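The Blue Bowl

The Fistix came back from Voltammont in February with a new wrist board and a sheet of paper saying no fault had been found in the old one. She signed for it, read the sheet twice in the doorway and put it in the drawer with the other two.

Her father had bought the arm the year before his hands got bad. He had made pots for most of his life and he wanted something that would carry them from one place to another without being thanked. When he moved up to the coast he left it to her, along with the house and a carton of spare jaws. She had worked on packing lines for 11 years, looking after Marchetti cells, and he assumed she would know what to do with it.

She bolted the base down and ran the cable along the skirting board. Then she put the jaws on. They were black plastic, printed, with steps cut into the edges so that one side fitted into the other. She did up the screws by hand, closed the jaws on a strip of paper and pulled. The paper slid out on the left. She loosened that side, moved it over a hair and tried again, and this time the paper tore.

After that she zeroed the wrist and set the closing force to 45, the number pencilled inside the lid of the carton in her father's writing. The count on the controller said 392 cycles. The Voltammont people must have run it on the bench, or else he had used it less than he let on.

She tried it first on a tin mug, then on a plastic jug. Both times it closed, lifted and put down again where it should. She could have stopped there and written it up as done. Instead she went to the kitchen cupboard and took down the pale blue bowl.

It was the last of a set he had glazed for her mother. On the line she would never have tested with anything that couldn't be replaced. She thought about that, and set the bowl out anyway, and went and stood by the laptop with her thumb on the stop button.

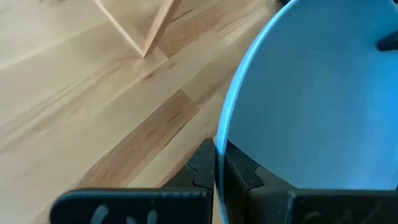
The jaws on the rim of the bowl, from the wrist camera.

She watched the screen and not the bowl. It was an old habit from the plant - the camera was closer than you were and it didn't flinch. The wall of the bowl sat in the gap between the jaws. Past it she could see the floorboards, the dark one running through the pale ones, the board her father had always meant to swap.

She listened for a tick, the small dry sound a glaze makes before it lets go. There was only the fan in the controller.

She let it hold for a full minute, then brought it down and opened the jaws. She picked the bowl up and ran a finger along the rim, all the way round and back. Then she wrote the force in the log, and the date, Oct 11, 2022, and under it the thing she had been putting off since winter, that the left jaw was worn and she would need to order from Brundau.

The phone rang while she was washing the bowl. He wanted to know if the arm was going yet.

"It's going," she said.

"What did you try it on?"

"A mug," she said, and dried the bowl, and put it back on the high shelf.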